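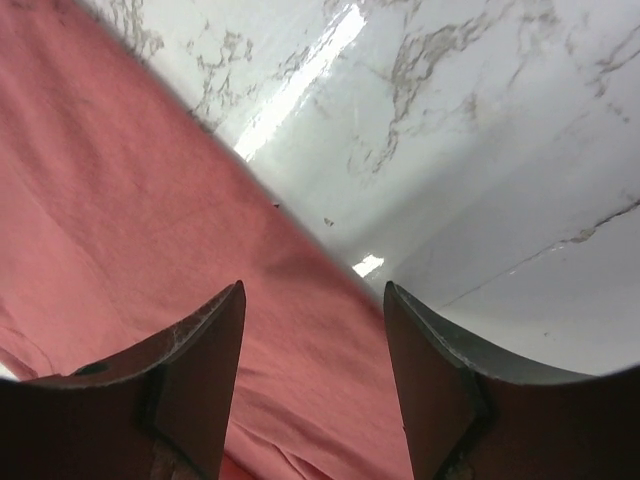
Salmon pink on white marble pattern, at Fesbridge.

I drove 35 miles to look at folded shirts. In my defense, the open day at Florwood's Fesbridge site promised parking, coffee and "the whole life of a garment," and two of those were waiting for me at the door.

The tour started at 10 with Pieter Maes, who runs the site and walks faster than anyone in a visitor badge can manage. We went past the sorting hall, where the sign said 766 pieces had come through the day before, and past a Jallus steam press that had its own rope barrier, like a minor royal. Somebody asked if we could try it. We could not.

The folding room was the part I had come for, being a man whose T-shirts live in a chair. Uyên Hầu took over and explained the house method: sleeves in, sides in, then fold across the middle, and smooth from the center out with the flat of the hand. She did one in the time it took me to find my glasses. Mine came out as a sort of parcel. She was kind about it, in the way dentists are kind.

I liked the tables best. They have a white marble-patterned top with gray veining, which gives a plain shirt the air of something laid out in a hotel lobby. Color helps too. A salmon shirt on that surface looks expensive, and I say this as the owner of a salmon shirt that doesn't.

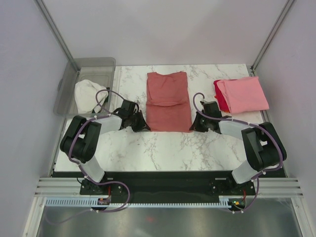 Shirt in the middle, light pink over red at the right, white cloth in the bin.

I spent a while on that white cloth. Crumpled up in its see-through bin, it was the only thing on the table I felt I could have done myself. The light pink one on top of the red was much more to the house standard, with a bit of crimson showing down the left side. I thought that looked rather smart, and have since tried it at home with two towels - no luck.

Lunch was in the canteen, catered by Sánchez from down the road: roughly an acre of rice and a very good bean stew. The napkins were folded in triangles. I checked mine for technique and then spilled stew on it.

The gift shop sells a folding board for more than I paid for the shirts it would be folding. I bought the postcard. Parking is free until 4, the coffee is not worth a second cup, and you should wear flat shoes if Pieter is leading.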